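Trernbridge Ruined Machine Hall: resin terrain kit for 28mm sci-fi and post-apocalyptic games

Okay, I'm going to try very hard not to gush, but this is the kit I've wanted to make since I started casting in my garage. The Machine Hall is a big broken industrial building for skirmish games, and it's the centerpiece of my Trernbridge range. You get four corner wall sections, two upper floors with the middles blown out, a gantry, and a sprue of junk I'm calling the Grerkel scatter set (pipes, vents, hatches, cable runs, a couple of dead generators). Everything is unpainted gray resin and needs super glue, which isn't in the box.

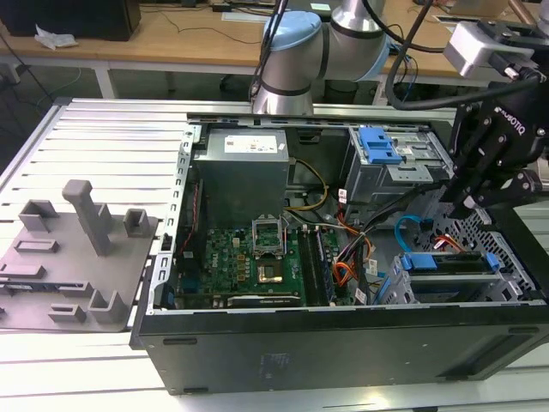
Open PC tower with the power supply, RAM and cabling showing.

The walls are thick! I've had too many thin ones warp on me over a hot summer, so these are chunky enough to drop in a tote and haul to the store. The floors lift off so you can get your hands in and move models on the ground level, and there's a lip around the inside that keeps them from sliding when somebody bumps the table. Brunello Barbieri sculpted the masters, and he went nuts on the insides of the walls, with conduit and brackets all the way up. I told him people mostly see the outsides. He did it anyway, and I'm glad.
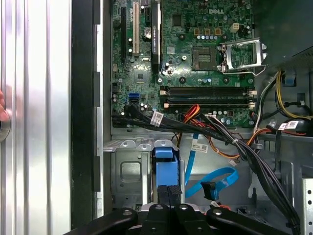 Painting it goes faster than you'd think. I prime black, hit it with a heavy gray drybrush, then sponge on rust wherever water would run down. Save your patience for the machinery panels, which really come alive with a second color. A Dell motherboard is a great thing to crib from, with that flat green and the long black slot sitting next to a white one. I paint my panels the same way, green base, black and white blocks, then a tiny dab of metallic on the raised bits. Gloss varnish on the panels and matte on everything else, if you can stand the masking.

As for playing on it, the hall works best a little off center. Dead middle, it turns into a king of the hill fight and whoever gets up on the gantry first has a very nice evening. Konrad Kołodziej ran it in his Endville campaign back in May with the gantry counted as difficult ground, and that fixed most of it. He also let players

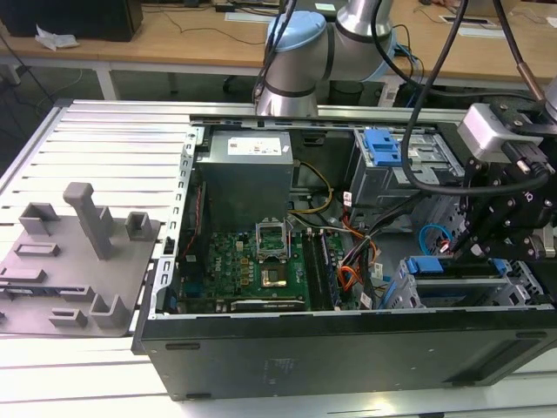 shoot through the blown-out windows at a penalty instead of arguing over every sight line. I've stolen both rules and put them on the card in the box. Use them or don't.

The doorways fit a 40mm base with a bit of room. Bigger walkers will have to go around, or you can leave one wall section off and call it battle damage. If you already own my Liang Overpass, the gantry lines up with the lower deck, so you can run troops straight across from one to the other. Looks fantastic with a few ladders thrown in. 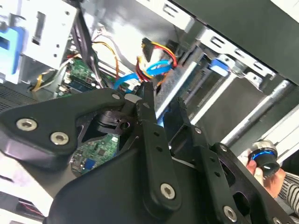

Black metal plates and silver hex-socket screws, close up.

Before you build: wash the parts in warm soapy water, let them dry overnight, and please wear a mask when you sand. If a piece shows up broken or missing, send me a picture and I'll cast you another one. The first run is 2,000 kits and the molds should hold up fine for more after that. Shipping is by weight and it's a heavy box, sorry!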